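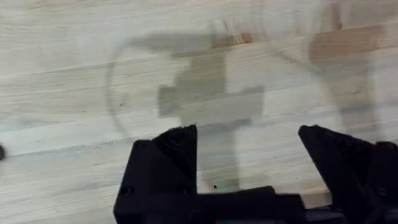

Wrist cam vs fixed cam for clear stuff, results from our bench

Clanda Robotics Forum > Manipulation > Methods

drurnton_moushumi
Thu 20 May
Quick one before I lose the arvo. We've been training the Rorno policy on wrist view only, then wrist + fixed view, same demos (458 of them). Wrist only is rubbish on anything clear. All it gets is a thin curved edge over the arm's own shadow, and the shadow is way stronger than the edge. Policy goes for the shadow, I reckon. Adding the fixed cam got us 17 more successes out of 65 trials. Opaque plates barely changed.
Anyone seen the same? Write-up half done, be nice.
- Moushumi Uddin

cabello_fan
Is that the fixed cam tho or just more pixels. Did you run a control with two wrist cams?

drurnton_moushumi
No control yet, fair call. Fixed view for reference, plate part of the task:
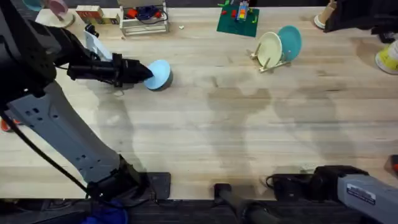 Fixed view: left gripper on the light blue plate, cream and teal plates in the rack.

drurnton_moushumi
Plates are easy from up there. Colour does most of the work, and you get the rack and both arms in one go.

AOsagie
Don't buy the shadow story sorry. Shadows are in the fixed view as well, big soft ones right across the table, and that one helps you. So why would a shadow only hurt at the wrist?

drurnton_moushumi
Because at the wrist it moves with the gripper? Stays between the fingers pretty much the whole way down. From the side it's just grey on timber.

AOsagie
Maybe. Or your wrist cam is soft. Look at the fingers in the first pic, blurry as, worst at the bottom. Fix focus first then blame the lighting. We had this at Cabello in January, refocused, re-ran 7 of the worst starts, most of the gap closed.
Asabe

kelpie_dynamics
+1 focus. Also a bench that pale is murder for clear rims. Chuck a dark mat down

drurnton_moushumi
Not putting a mat down, whole point is it works on a normal table.

kelpie_dynamics
Then at least run it once with the mat so you know which problem you've got?? Takes an hour

cabello_fan
Agree with kelpie. Also report clear and opaque seperately, lumping them hides the result you care about

drurnton_moushumi
Split is in the draft already. Ok: refocus, same starts, then one mat run as a diagnostic, not in the main table. Still think it's the shadow.

AOsagie
Move the lamp with the focus left alone. If you're right the number shifts. If it doesnt I'm claiming this thread.

drurnton_moushumi
Deal. Doing the lamp first then, it's only one clamp. Will post the numbers under here.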